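Why Small Things Get Lost (and What to Do About It)

Somewhere in your home there is a drawer that nobody can close. It is full of batteries, keys that open nothing, three rubber bands stuck together, and a plastic thing. Every home has a plastic thing. It has a slot at one end, it clearly belongs to something, and no grown-up will let you throw it out.

Let's talk about the plastic thing, and why it spends so much of its life missing.

How does something get lost when it can't walk?

Your shoes have an excuse. They go places. A small plastic block just sits where it was put, and yet one Thursday it is gone and everybody is blaming the dog.

Most of the work is done by your brain. When you put something down while thinking about something else (lunch, say), your brain doesn't bother to save where you put it. Brains are picky that way. Yours will keep all the words to a cereal song for 22 years and drop the place where you left your library card before you reach the stairs.

Then there is the problem of looking. You would think that your eyes see everything in front of them, and they would like you to go on thinking that. In fact only the middle part of what you see is sharp. The rest is blurry, and your brain fills it in with a good guess. If the lost thing is dark and lying on a dark rug, the guess is usually "rug."

The trick with the plain table

People who fix small things for a living know all this, so they work on a plain, light surface. Waqas Ghumman runs a repair shop called Cakgate, and he has a rule that only one mystery goes on the table at a time. His coffee cup is not a mystery, so it has to live on the windowsill, where it gets cold and he complains about it.

A black thing on a white table has nowhere to hide. Your eyes are very good at spotting edges, the places where dark stops and light begins. Put the same black thing on a bedspread with 2000 tiny rockets printed on it and your eyes will find plenty of edges, nearly all of them rockets.

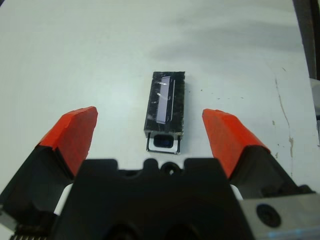 Once your mystery is out in the open, you can start being nosy. Is it the same at both ends? Many useful objects aren't. An opening at one end often means that something is supposed to go in, or come out, or plug on. A see-through part may be there so that you can check on the inside, or so that light can get through. Or somebody at a factory just thought it looked nice. That happens more than you'd expect.

Look at the surface, too. Streaks and marks can be a pattern that was put there on purpose, or they can be scuffs from years of rattling around with those keys. Try to decide which. A pattern usually keeps going evenly, while scuffs like corners and the parts that stick out. Sometimes you can't tell, and "I don't know yet" is a perfectly good answer. Scientists use it all day long and still get paid.

One thing you should not do is poke anything into the opening. Not a paper clip, not a pencil, and not your little brother's finger, however much he offers. If you think the thing might have a battery in it or plug into the wall, hand it to a grown-up and look important.

Now try it yourself

You will need a sheet of white paper, a patterned blanket or towel, 2 people, and one small dark object that won't roll away.

Ask your partner to put the object on the blanket while your eyes are shut. Open them and see how long it takes you to find it. Then do the same with the paper. My neighbor Yuxi Cui tried this with a black button and a plaid blanket, and she was still hunting when her dinner was ready. On the paper she found it before she had finished saying "ready." She says the blanket cheated.

For a harder round, use a pale object on the white paper. You may suddenly feel less clever. The paper was never magic, you see – it only works when the thing is a different shade from what it's lying on. For a white button you want a dark tray.

And the drawer?

You could empty it out onto a bedsheet this weekend and put each thing into a pile: I know what this is, I don't know what this is, and this is a very old raisin. Write a label for anything in the first pile that looks puzzling, so that next year's you doesn't have to work it out all over again.

The second pile goes back in the drawer. You'll want to leave the plastic thing on top, where you can find it.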